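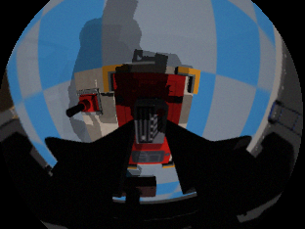 Notebook, October: interruption log and blocked mornings

Purpose: find out whether a fixed quiet block before lunch gets the Prallero report written faster than fitting it in wherever a gap appears. The draft is due at 4,000 words. Before the trial I had an outline and most of a methods section.

Setup. The trial ran for 14 working days. Block is 9:15 to 11:30, desk phone forwarded, mail client closed, Wosus status set to busy. Anything that breaks the block gets one line in the log: time, source, length, whether it could have waited. I filled in the last column at the end of the day. Filling it in on the spot makes everything look avoidable.

Mandla Hendricks ran the same schedule on his own work (the Corkby calibration write-up) but kept mail open. We did not match for task difficulty, so the two logs should not be read against each other line by line.

First week

The block held on two mornings. The rest were broken before 10:00, mostly by me. Typical entry: 9:40, self, looked up a reference, came back 10:05 by way of the Trương invoice. I had not planned a code for self-interruption and added "S" to the source column partway through the week. Earlier entries were recoded from memory and should be treated as weak.

Wosus showed me as busy but still let calendar invitations land on top of the block. Default setting. There is an option under working hours that declines them automatically; it has to be set for each calendar separately, shared ones included. Done for mine. Mandla still needs to do his.

Second week

Two changes. References needed mid-paragraph now get a bracketed note in the text and are looked up after 11:30. Start time moved to 9:30, leaving a short slot for mail before the block instead of wondering about it during.

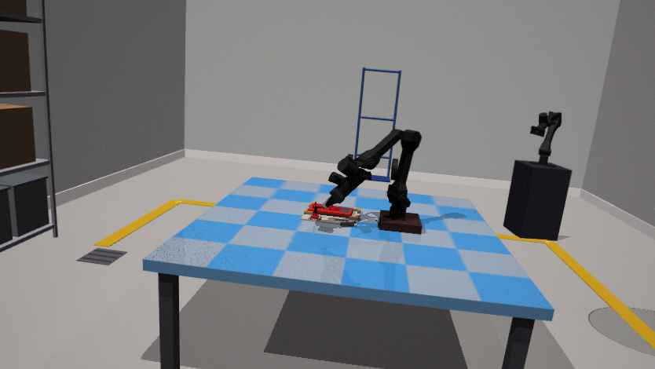 The second change did more than the first, going by the S entries, but both went in on the same morning so there is no way to separate them from this log. Should have staggered them. Noted for next time.

External interruptions stayed about where they were. Most came from people who wanted a yes or no. Shireen Ndlovu suggested a sheet on the door where people write the question and I answer at 11:30. It got used. Handwriting is a problem on some of the entries.

Remainder

Block held every morning except one, when the fire alarm test ran long. Writing pace was steadier but the best single morning was still in the first week, on the section I knew best. The topic probably accounts for more of the output than the schedule does.

Afternoons got worse. Everything pushed out of the block went to the hour after lunch, and the log does not cover afternoons at all. Any claim of time saved is unsupported until it does.

Open items
Extend the log to the full day, same columns.
Decide whether a lookup under a minute counts as an interruption. Mandla says no. I have been counting them.
Try the block after lunch for 5 days, no other changes.
Move the door sheet to a clipboard, the tape is lifting the paint.
Get Mandla's log in the same column order as mine before anyone tries to merge them.

Shireen wants to join the next round, which would run 4 weeks. Told her yes, provided the coding rules are written down first. Draft rules go in the back of this notebook, after the Corkby pages.

Report status at close of trial: full draft, two figures still missing, conclusions need rewriting.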